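Jibrin Project: Knitwear on the Bed
Gallery
Posted by Chiamaka Akpan, 02/06/2019

On this page we show our work with knitted clothes. Knitwear is the most difficult group in the Jibrin study. A shirt has a collar and buttons, so it is easy to find where it begins. A sweater that was dropped on a bed has no clear beginning, and it changes its form each time you touch it.

Our method is simple to explain. A person holds one gripper in each hand and does the housework only with these two tools. The path of the tools and the opening of the fingers are saved together with the video, and later a model learns from both. We call one complete try an episode, from the first touch until the person puts the grippers away from the cloth.

For knitwear we recorded 123 episodes with nine garments. After checking we kept 100 of them for training. The other 23 were removed, most often because the tracking was lost when the hands moved too fast close to the body. Tobiloba Dauda did the checking and he was strict with it, for which we are thankful now.

What we ask from the demonstrators
The person must not plan the whole fold at the start. First comes what we call the search: one gripper holds a part of the garment while the other one lifts or pushes the cloth until a sleeve or a hem is found. Only then the folding can begin. In April we still allowed free order, and the model learned to pull with both sides at the same moment. It stretched the wool and arrived nowhere.

Three rules stayed from that time. Close the fingers slowly. Do not lift with one side if the other side has no contact. When a sleeve is under the body of the garment, open the body first and do not pull the sleeve through.

What we found
The model that was trained with the search part took hold of a usable edge more often than the model that only saw the folding. The difference was large for thick sweaters and small for thin ones. We believe that thin knit falls flat by itself and leaves less to search, but Ikechukwu Amadi does not agree with me, and he wants to repeat the test with other lighting before we write it in the paper. He may be right. Pink and gray colors look quite similar to our model in the evening.

We also changed our opinion about the place. At first all episodes were made on a hard table. On a mattress the fingers can press down a little and go under the cloth, and this is a movement we never saw on the table. Adesuwa Oyelaran proposed to use beds, and all later knitwear episodes were made so.

Gallery: search part, sweater
One gripper closes on the lower part of the gray sweater, and the arm of the other rests on its upper left side. A sleeve end curls up near the top.
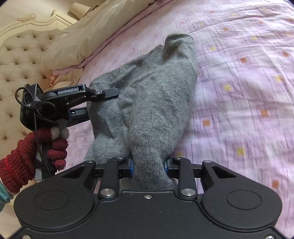
The next group will be trousers, and for these we will keep the same three rules.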